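Where does dust come from?

I swept my kitchen at 2 in the afternoon, and by bedtime there was grey stuff under the table again! So where does it come from? Mostly from us, the garden and our clothes.

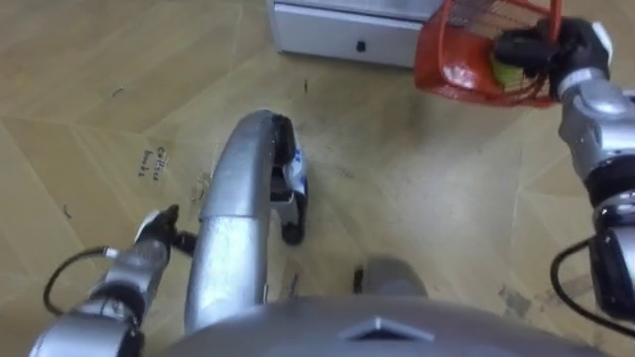
Your skin is always making new cells, and the old ones flake off. They're far too small to see one at a time. Add some hair, fluff from your favourite jumper and a bit of soil off your shoes – that's dust.

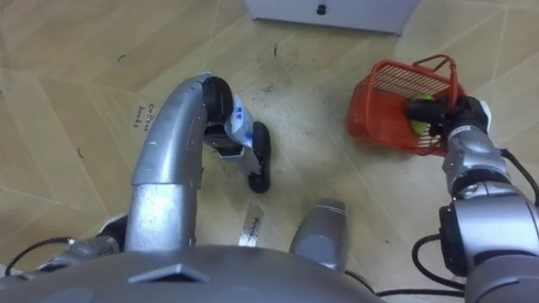
Hiu-tung Tam

Some of it has come a long way. Wind can carry desert dust right across an ocean, and a tiny bit of it even falls from space (I love that part).
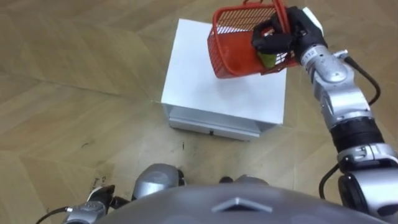

Iltasville, February

It's been dry here and the windowsills have turned the colour of biscuits. When the ground dries out, the wind picks up loose soil and in it comes. My neighbour shuts everything up tight and still gets some.

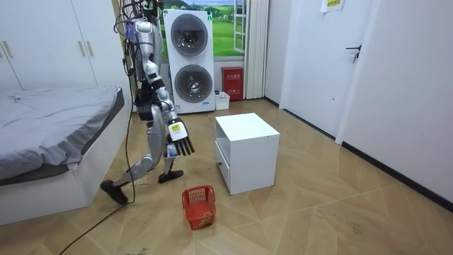
Try it yourself

Stick a piece of clear tape on a shelf, peel it off and press it onto black paper. Now grab a magnifying glass. Can you find a hair, or a coloured thread?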